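Subject: Re: Headphones for the listening library
Date: April 8, 2022

On the list, someone at the Selludside branch wrote:

> We're setting up a listening corner for our oral history
> recordings and have a budget of $500. Do other branches lend
> headphones with their players, or do patrons bring their own?
> Also, has anyone had trouble with tracks recorded on the old
> cassette decks? Ours sound fine on the desk speaker but patrons
> say one side is silent.

Replying to both parts, as we went through this in January at Jistville.

We lend headphones. We tried the bring-your-own rule first and it didn't work, mainly because most people now own wireless sets and our players only have a wired socket. Patrons who came in for one interview ended up leaving without hearing it.

The silent side is almost certainly the transfer. A mono cassette played through a stereo input often lands on the left channel only. You won't notice on a single desk speaker, but it's tiring to listen to for an hour. Open the file, copy the left channel to the right and save it as a new listening copy. Leave the master alone. We had 2,000 tracks in the Pritamo collection and more than 1,000 of them needed this. The Thân family interviews were the worst – four cassettes had the interviewer on one channel and the speaker on the other, so those need mixing down to mono by hand. Don't batch them with the rest.

Please keep the old file name and add "L" at the end for the listening copy. The catalogue import ignores anything after the last underscore, so it won't break your links.

On buying, I'd go for over-ear sets with a cable. Older patrons find them easier to put on, and there's no charging or pairing to look after. Look for a coloured cable if you can get one, as it's easier to see against a dark desk. Spend what's left on spare ear pads.

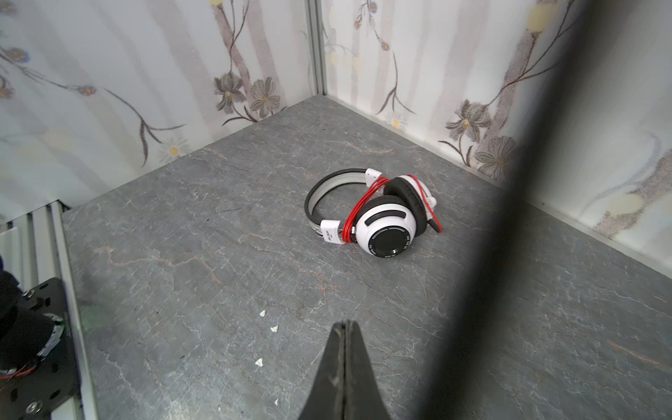
White over-ear headphones with a red cable, wrapped around the headband.

Wrap the cable in wide loops before putting a set away, and don't pull it tight where it meets the plug. We've replaced 2 sets so far, both with a break at that end.

I can send the channel-copying instructions to anyone who wants them. They fit on one page and cover Windows and Mac.

Jistville branch, local history desk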